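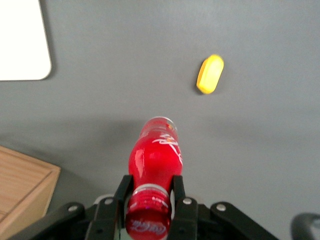
제목: Re: [조작학습] Jidby 평가에서 손목 카메라 가중치를 바꾸는 시점

헨리케 님, 그리고 목록에 계신 여러분, 안녕하세요.

답장이 늦어져서 정말 죄송합니다. 바로 쓰려고 했는데, 질문을 읽다 보니 제가 지난번에 너무 대충 적은 부분이 눈에 들어와서 기록을 처음부터 다시 훑어보게 되었어요. 덕분에 제 실수도 하나 찾았으니 감사 인사부터 드려야겠습니다(실수 이야기는 조금 뒤에 나옵니다!).

먼저 가중치를 바꾸는 시점부터요. Jidby의 정책은 고정 카메라와 손목 카메라의 특징을 둘 다 받아서 더하는데, 2월 판까지는 그 비율이 접근 내내 똑같았습니다. 지금 판에서는 그리퍼와 목표물 사이의 추정 거리에 따라 비율이 움직여요. 멀리 있을 때는 고정 카메라를 주로 믿고, 가까워질수록 손목 쪽으로 넘어갑니다. 헨리케 님은 이게 계단식으로 바뀌는지 물으셨는데, 아니고요, 시그모이드 하나로 부드럽게 넘깁니다. 처음에는 계단식으로도 해 봤습니다. 전환점 근처에서 목표 자세가 앞뒤로 튀면서 팔이 머뭇거리는 일이 잦아서 금방 접었어요. 그 판의 로그도 남아 있으니 궁금하신 분은 말씀만 해 주세요.

길쭉한 물체에 대해서도 물으셨지요. 코카콜라 병처럼 허리가 들어가고 나온 모양은 어디를 집느냐에 따라 결과가 많이 다릅니다. 손가락이 긴 축과 나란히 놓인 채로 양옆을 누르면 접촉면은 넉넉한데, 축 방향의 위치가 어긋나도 정책이 잘 알아채지 못해요. 손목 영상에서는 병이 멀리 뻗어 보이고, 앞뒤로 조금 밀려도 윤곽이 별로 변하지 않으니까요. 그래서 손목 영상만으로 학습한 기준 모델은 좌우는 잘 맞추면서 앞뒤를 자주 놓쳤고, 이 오차를 잡아 주는 것은 결국 고정 카메라였습니다. 가까워졌다고 고정 카메라의 비율을 완전히 0으로 내리면 안 되는 이유가 여기 있어요. 하한을 얼마로 둘지는 아직 손으로 정하고 있는데, 솔직히 마음에 드는 방식은 아닙니다. 좋은 생각 있으시면 부디 나눠 주세요.

그다음이 세워 둔 얇은 상자인데요, 저는 이쪽이 훨씬 재미있었습니다. 누운 물체는 잘못 건드려도 조금 밀리고 말 때가 많지만, 좁고 키 큰 상자는 한쪽 손가락이 먼저 닿으면 넘어가 버리고 그 시도는 거기서 끝입니다. 그러니 손가락을 닫기 전에, 벌린 상태에서 상자가 두 손가락 사이 어디쯤 있는지를 얼마나 정확히 읽느냐가 거의 전부예요.
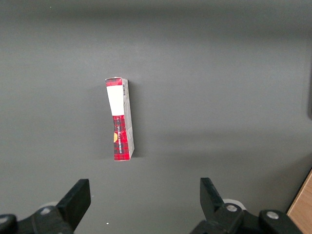
그래서 접근 마지막 구간에 짧은 멈춤을 하나 넣었습니다. 손가락을 벌린 채로 멈추고, 손목 영상에서 목표물의 좌우 치우침을 다시 추정하고, 그만큼 옆으로 고친 다음에 다시 내려가는 거예요. 치우침 추정은 별도의 작은 머리(head)가 맡고, 라벨은 따로 달지 않았습니다. 성공한 시연에서 마지막 파지 위치를 거꾸로 투영해서 만들었어요. 사람 손이 거의 안 든다는 점이 저는 제일 기쁩니다. 다만 상자가 조금 기울어져 보일 때는 윗변을 따라갈지 밑변을 따라갈지가 문제가 되는데, 밑변 쪽으로 투영한 라벨이 뚜렷하게 나았습니다. 윗변을 기준으로 하면 시점이 바뀔 때마다 추정이 따라 움직였거든요. Koter에 계신 분들이 예전에 비슷한 현상을 올리셨던 것 같은데, 제가 글을 못 찾겠어요. 혹시 기억하시는 분 계신가요?

숫자도 다시 적습니다. 학습에는 시연 3361개를 썼고, 평가는 33가지 배치에서 배치마다 6번씩 돌렸습니다. 거리 가중치와 멈춤을 모두 켠 조건의 성공률이 83퍼센트를 넘었어요. 지난번 글에서는 평가에 쓴 배치를 모두 학습에 없던 것이라고 적었는데, 이게 바로 제 실수입니다. 물체의 조합은 새것이 맞지만, 목표물 하나의 위치만 떼어 놓고 보면 시연과 거의 겹치는 배치가 섞여 있었어요. 겹치는 것을 빼고 다시 계산하는 중이고, 결과가 내려가면 내려간 대로 올리겠습니다. 그때까지는 앞의 수치를 다른 데에 인용하지 말아 주세요.

배치에 대해서도 조금만 더 쓸게요. 작업대에는 목표물 말고도 서랍장이나 쟁반처럼 크고 자리를 차지하는 것들을 같이 둡니다. 처음에 저는 이런 것이 그저 배경이라고 생각했어요. 그런데 고정 카메라 특징의 주의 지도를 뽑아 보니 정책이 서랍장의 모서리를 상당히 참고하고 있었습니다. 서랍장의 각도를 돌려 놓으면 목표물은 그대로인데도 접근 경로가 달라졌고요. 손목 카메라로 비율이 넘어간 뒤에는 이 영향이 줄어드는데, 접근 초반에 이미 비뚤게 들어온 경로까지 돌려놓지는 못했습니다. Sauerland 쪽 작업대처럼 주변 물건이 늘 같은 자리에 있는 곳에서는 이런 의존이 평가에 전혀 드러나지 않을 수 있으니, 한 번쯤 큰 물건을 돌려 놓고 재 보시기를 권하고 싶어요.

두 팔을 쓰는 경우는 아직 조심스럽습니다. 지금은 팔마다 자기 손목 영상을 따로 받고 고정 카메라의 특징만 나눠 쓰는데, 한쪽 팔이 다른 쪽의 목표물을 가리는 순간에 어떻게 할지가 정해지지 않았어요. 가림이 감지되면 그 팔의 고정 카메라 비율만 낮추는 안을 시험해 볼 생각이고, 설정 파일은 Stirengate 저장소의 제 폴더에 올려 두겠습니다. 이름이 좀 엉망이어도 너그럽게 봐 주세요.

또 길어졌네요. 읽어 주셔서 고맙고, 반박도 언제든 환영합니다. 헨리케 님의 원래 글은 아래에 그대로 붙입니다.

따뜻한 마음을 담아,
넬리 콘도리

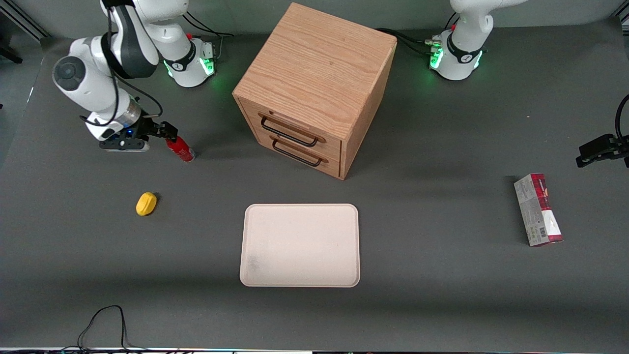

헨리케 렌츠, 2018년 4월 4일:

> 넬리 님, 정리해 주신 글 잘 읽었습니다. 손목 카메라와 고정 카메라의 비율을 거리로 조절한다는 생각은 저희도 해 보고 싶던 것이라 반가웠어요. 몇 가지만 여쭙니다.
>
> 첫째, 비율은 어느 거리에서 갑자기 바뀌나요, 아니면 서서히 바뀌나요? 저희가 계단식으로 했을 때는 팔이 망설이는 것처럼 움직여서 고생했습니다.
>
> 둘째, 길쭉한 물체를 긴 축 방향으로 다가가 집을 때도 손목 쪽을 더 믿는 게 맞을까요? 제 짐작으로는 앞뒤 위치가 흐려질 것 같습니다. 세워 둔 얇은 상자에서는 또 다른 문제가 생길 것 같고요.
>
> 셋째, 평가 배치가 학습 때 없던 것이라고 하셨는데, 물체의 조합이 새롭다는 뜻인지 위치까지 새롭다는 뜻인지 궁금합니다. 조합만 새로운 경우라면 저는 그 수치를 조금 다르게 읽을 것 같아요.
>
> 급한 질문은 아니니 편하실 때 답해 주세요.
>
> 헨리케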